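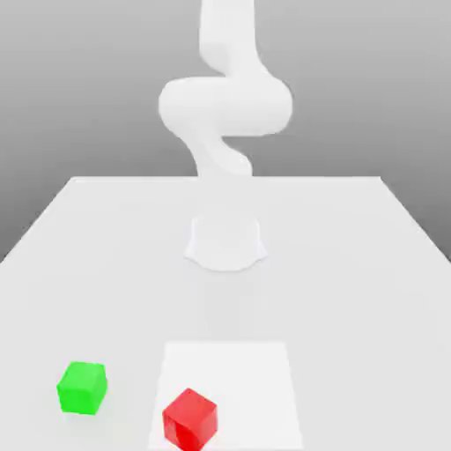
1/ Moving out of a rental with a security deposit on the line

I moved out of my apartment at Noltard Court in January and got the full deposit back. The move before that, I lost 436 dollars of it. Posting what I did differently, one step per post.

2/ Read the lease again before you do anything. Mine had a page at the back called "Condition at surrender" that I had never looked at. It said nail holes were fine and screw holes were not. It also said the oven had to be cleaned inside, including the racks.

3/ Give notice in writing, even if you already told the office in person. My lease asked for 30 days. I sent an email and dropped a signed letter in the rent box the same afternoon. Keep a copy of both. The first office person I dealt with had left by the time I moved.

4/ Ask for a walk-through while your stuff is still there. Some places are required to offer one and some aren't, so check your state. The manager pointed at two things I would have missed: the dryer vent cover and a strip of caulk behind the kitchen faucet.

5/ Find your move-in checklist. If you never filled one out, look for old emails or phone pictures with dates on them. I had marked a chip in the bathtub on mine. It came up at the end and I just forwarded the page.

6/ Walls. Spackle, let it dry overnight, sand, then paint only if you have the exact color. I asked the office and they gave me the paint code for free. In my last place I guessed at the white and ended up with a patchwork bedroom. That was most of the 436.

7/ Screw holes from the TV mount took two rounds of filler. The first round shrinks. Leave it slightly proud of the wall the second time and sand it flat.

8/ Kitchen took the longest. Order that worked for me: cabinets, oven, stove top, counters, sink, floor. Pull the fridge out if it has wheels. Mine had three years of crumbs and one fork under it.

9/ Oven racks go in the bathtub with hot water and dish soap, on top of an old towel so they don't scratch the tub. Leave them overnight. I spent 40 minutes scrubbing one rack dry before I gave up and did this.

10/ Carpet. I rented a machine from Banumier, the hardware store by the bus depot. Go in the morning, they run out on weekends. Two slow passes and open the windows. If your lease says "professionally cleaned" then a rental machine may not count, so ask first and get the answer in an email.

11/ Light bulbs, smoke alarm batteries, drip pans, blinds. All cheap at the store, all marked up when the landlord buys them. I replaced two bulbs and one broken blind slat. The slats on the bottom of a long blind are usually spares - you can swap one up.

12/ Utilities. Set the shutoff for the day after you hand in the keys. I ended mine a day early once and had to clean a bathroom by flashlight. Read the meter yourself and write the number down.

13/ I used Siddiqui Movers for the big furniture and a friend's car for the rest. No complaints. They wanted the elevator reserved and the building wanted proof of insurance, so call both a couple of weeks ahead.

14/ When the place is empty, take a slow video. Start outside the front door, say the date out loud, open every cabinet and closet, run the taps, flush the toilet. Mine was long and boring and I never had to send it to anyone.

15/ Hand over keys in person and get a receipt. Count the mailbox key, the fob and the garage remote as keys. The fob alone was on the fee sheet for 30 dollars.

16/ Leave a forwarding address in writing. In a lot of states the clock for returning the deposit depends on it. If you get an itemized list you don't agree with, reply in writing and ask for receipts.

17/ Someone asked about storage. I had a small unit at Skarnura for the gap between leases. First month was cheap, second month was not. Take the bed frame apart and tape the bolts to the headboard.

18/ Renters insurance: move the policy to the new address, don't cancel and restart. It took one phone call and they covered both places during the overlap.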